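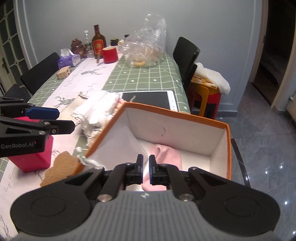

Fig. 1. Two hand-held grippers at the box task, pink cloth folded inside the orange-rimmed box.

Planning and Budgeting for a Table-Top Gripper Set
Project report, group Kistudwood
Aravind Kartha and Sreekumar Kamath
Dec 11, 2023

1. What we were asked to do

Our brief in September was to plan the spending for a small teaching set-up in which students pack and unpack household items with grippers. We had one term and a ceiling of £400 for everything apart from the grippers themselves, which come out of the department's own budget. Neither of us had ever written an equipment plan before and we enjoyed it far more than we thought we would!

2. Choosing the tasks first

Our first draft was a shopping list, and Dr Shenoy sent it back with one line on it: "What will they do on day one?" So we started again from the tasks. The box task in Fig. 1 became our favourite. It needs a box with an open top, a soft cloth and a table, and you can make it harder simply by folding the cloth smaller. Soft things are great for learning because they never sit quite the same way twice (Sreekumar got properly hooked on this and refolded the cloth all afternoon).

We also decided to keep the table busy. A patterned tablecloth, a mug, bottles and a bag of bread rings are the sort of thing you find in a real home, and most of it can be borrowed from somebody's kitchen for nothing.

3. Costs

Boxes, cloths and table things: £104
Spare finger tips and screws, first year: £190
Held back for breakages: £6
Total: £300

That leaves £100 under the ceiling. The £6 looks silly, we know. It is what was left after we rounded the total, and we would like to see it go up if the plan is approved.

We asked two suppliers about spares. Zurketti answered the same day with a clear price list and will sell finger tips singly. Plondent only sells them in packs, a bit cheaper per piece, but we would be paying for more than we can use in a year. We went with Zurketti for the plan.

4. What we would change

Storage was missing from our first two drafts completely. Two grippers take up a good deal of shelf, and they need a lidded crate each. We would spend part of the spare £100 on that straight away.

We would also buy boxes in several depths. Aravind tried the task with a deeper one from home and it felt like a whole new exercise, with the wrist held at a much steeper angle. Brilliant fun, and it cost us nothing.

5. Still to do

Confirm the delivery charge with Zurketti.
Ask Dr Shenoy whether the crates count as furniture.
Write a one-page borrowing sheet for next year's group.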